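Skollel Robotics Club Handbook
Section 6: Setting up the bench for the pick-and-place task

This section covers the single-object task used in the September round. Finish Section 5 (arm calibration) first. Members in their first term must have the set-up checked by Kusum Tomar or another bench lead before the motors are switched on.

6.1 Preparing the table

1. Clear the white table and wipe it down. Tape, pens and paper left on the surface will confuse the object finder.
2. Switch the arm on at the wall, then at the base. Wait 30 seconds for the joints to settle.
3. Start the Tandow control program and choose "Bench task" from the list.
4. Press Home. The arm moves to its rest position with the fingers closed.

Caution: Keep hands and sleeves off the table while the arm is homing. The stop button must be within reach of the person at the keyboard.

6.2 Placing the object

5. Stand one drink bottle upright on the far half of the table, cap on. Any small bottle with flat sides will do.
6. Leave clear table between the bottle and the open fingers. The run is void if they touch at the start.
7. Open the fingers fully and check the wrist view on the screen. Both fingertips and the whole bottle must be visible.
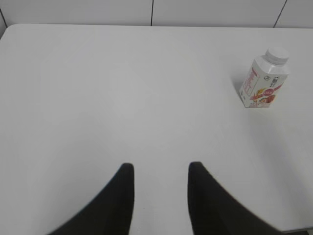 8. Set the grip limit to 10 and the time limit to 600 seconds. Higher grip settings dent thin plastic and are not allowed in scored runs.
9. Type the team name and press Record, then Start.

Note: If the program reports "no target", turn the bottle by a quarter and repeat step 7. Do not change the light settings; they are shared with the Nerkdale teams.

6.3 Ending a run

10. Press Stop. Wait for the arm to come to rest before reaching for the bottle.
11. Save the log under the team name and run number. Logs without a run number are not scored.
12. Return the arm to its rest position and switch off at the base, then at the wall.

Faults in the gripper are dealt with in Section 9.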